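Moving from a house to a studio, how do I keep it from smelling like dinner?

Prys Gwilliam
I gave up a house in Clellville for one room in Hollell. The bed is close enough to the stove that I could fry an egg without fully waking up, and I have considered it. Trouble is, I made salmon in September and my pillow still has opinions. There's no range hood, just one window that opens 2 inches before it hits the safety stop. Landlord says "candles." Any better ideas?

14 comments

Hamish Goodwin
Candles get you salmon with vanilla. Put a box fan in front of the window facing out, and open the hall door a crack so air has somewhere to come in from. Run it before you start cooking and for 20 minutes after. Strip the bed or throw an old sheet over the whole thing while you cook, then put the sheet straight in the wash. Closet shut. Coats are worse than pillows.

Also keep the heat down. Most of the smell is oil that got too hot. I bake fish in foil now, and my neighbors in Kilville have started saying hello again.
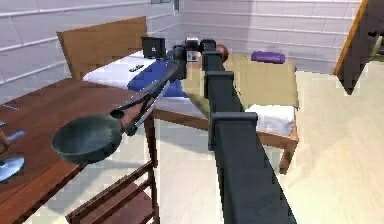
Frying pan by the table, bed nearby.

Share (2)

pinheiro_upstairs
bowl of vinegar on the counter overnight. room smells like vinegar but you picked it

Lorna T.
I had one of those plug-in air purifiers and it did nothing until I read the manual and learned you need the carbon filter for smells, sold separately, naturally. Mine was 90 bucks with the filter. Wash your curtains too. I went a year blaming the couch.

6 comments · Share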